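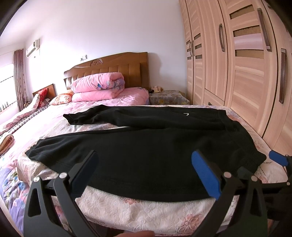
Search this forum Advanced search Go

Equipment Planning and Procurement

Subject: Hand-held gripper sets for garment folding, capital request for next financial year

Posted by Tudor Tudose, March, 9:14 am

Colleagues,

I am preparing the equipment section of our submission for the coming financial year and would welcome comment before it proceeds to the finance office. The program concerns folding and handling of everyday clothing in ordinary homes, with demonstrations recorded by hand-held gripper and the resulting policies later run on two fixed arms at the Wasura site.

The request as drafted is as follows.

Hand-held gripper sets, 20 units at $544 each, supplied by Serkmont.
Spare finger pads and joint pins, one lot, $1000.
Cases, mounts and chargers, to be met from the existing consumables line.

My preference is for a single purchase in the first quarter. The alternative is a staged purchase, which the finance office has favoured in the past for equipment of this class. I would particularly value advice from any organisation that has operated these units in private homes, as distinct from a laboratory bench.

Tudor Tudose
Program Coordinator

Posted by resham_procurement, 10:02 am

Thank you for circulating this. Resham purchased the same Serkmont unit last year at the list price of $608, so the figure quoted to you reflects a volume discount. I would ask the supplier to confirm in writing whether that discount survives a staged order. In our case it did not, and the second delivery was invoiced at the full rate.

I would also query the spares allowance. It appears low for a fleet of that size. Finger pads are a wearing part and our operators went through them considerably faster than the supplier's schedule indicated, most noticeably on denim and heavy fleece.

Posted by kdl_fieldops, 10:47 am

I must respectfully disagree with the previous post as regards spares. Our own program handled soft garments almost exclusively (track pants, school shirts, knitwear) and pad wear was minor. Pins working out of the linkage caused us more lost time than pads ever did. If the work at Wasura is to be mostly pants and tops laid out on beds, I would hold the spares line where it is and put any additional money towards operator hours.

Operator hours are, in my view, the item missing from this draft. A home visit includes travel, consent paperwork, setting up and restoring the household's belongings to the condition in which they were found. None of this appears above.

Posted by Tudor Tudose, 11:20 am

Both points are noted with thanks. Operator hours sit in the salaries section of the submission and were omitted here for brevity. I accept that a reader of the equipment section alone would not know this, and I will add a cross-reference.

On the discount, I have written to Serkmont and will report their answer.

Posted by nakpan_lab, 1:35 pm

May I raise a matter of principle. The Nakpan group took the view that hand-held units are a false economy where the target is a pair of fixed arms. The demonstrations are inexpensive to gather, but a person kneeling beside a bed can reach positions that a mounted arm cannot, and a proportion of the recordings must then be discarded. We elected to buy fewer hand-held sets and a third arm. I would encourage the author to cost that option formally before committing the entire allocation.

Posted by kdl_fieldops, 2:08 pm

With respect, the comparison does not hold for garments. A third arm remains in one room. It will see one table, one set of lights and whatever clothing staff bring from home. Patterned bedspreads, quilts and dark trousers on a pale cover are the conditions in which our bench-trained policies performed poorly, and we could not reproduce them convincingly in the laboratory despite a fair amount spent at the local linen outlet.

I agree that reach is a real limitation. We addressed it through written guidance to operators on where to stand, and the discard rate fell to a level we could accept.

Posted by nakpan_lab, 2:31 pm

I do not dispute the value of varied homes. My concern is that the draft commits to the full fleet before the discard rate is known. Would the member be willing to share the operator guidance?

Posted by kdl_fieldops, 2:40 pm

Certainly. I will send it by private message, as it contains site addresses that must first be removed.

Posted by resham_procurement, 3:16 pm

A further item for the planning file. Please confirm who carries insurance while the units are in a private residence. Our insurer treated them as portable equipment and applied a separate excess, and the endorsement took longer to arrange than the purchase itself. I would also suggest that asset tags be affixed to the cases and not to the units. Tags placed on the linkage arms lifted within weeks.

Posted by Tudor Tudose, 4:52 pm

Serkmont has replied. The discounted rate will be honoured on a staged order provided that both deliveries fall within the same financial year and a single purchase order is raised for the total quantity. I have requested this on letterhead.

In light of the discussion I propose to revise the draft. The purchase order will be for the full quantity, with half delivered in the first quarter and the balance called forward once a discard rate has been measured at Wasura. The spares line will remain at its present value for the first delivery and be reviewed at the same point. I will attach the third-arm option as a costed alternative, although I do not expect to recommend it.

Insurance has been referred to our risk officer.

Posted by nakpan_lab, 5:05 pm

That is a reasonable arrangement. I would still ask that the discard threshold be written into the submission beforehand. A figure agreed after the first delivery will tend to favour the second.

Posted by resham_procurement, 5:22 pm

Supported. Please also check whether freight is included in the staged price. It was not in ours.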